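Kitchen chores still slow going for two-armed robots, Tirkedgate trial finds

Household robots remain well short of useful in the kitchen, according to simulation results released Tuesday by the Tirkedgate automation group. The software, supplied by Dimomeck, was scored on 686 attempts at everyday chores such as clearing a table and opening or closing a box.
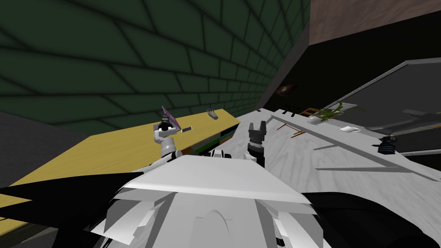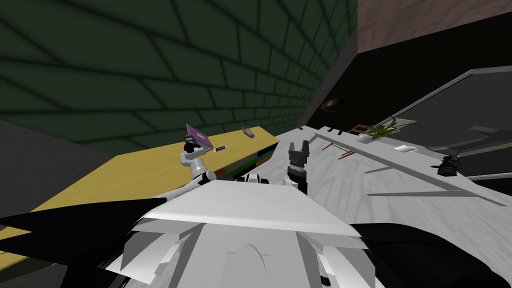
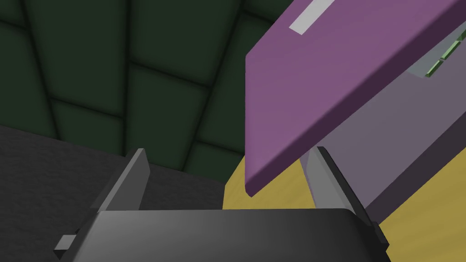
Simulated kitchen with yellow table and green tiled or brick wall. The last view is from close behind a gripper, with the purple panel above its right finger.

Where the time goes

The median chore took 240 seconds. Thin, flat items caused most of the failures – a small error in wrist angle was enough to lose the grip. Lids were the next most common problem.

"Reaching is largely solved. Contact is the hard part," said project lead Zsófia Farkas. Colleague Joris Verbruggen said coordination between the two arms had improved, but one arm still spent long periods idle.

Tests on physical hardware are planned for November, starting with 10 chores. Shop-floor work, including shelf restocking, will be assessed separately.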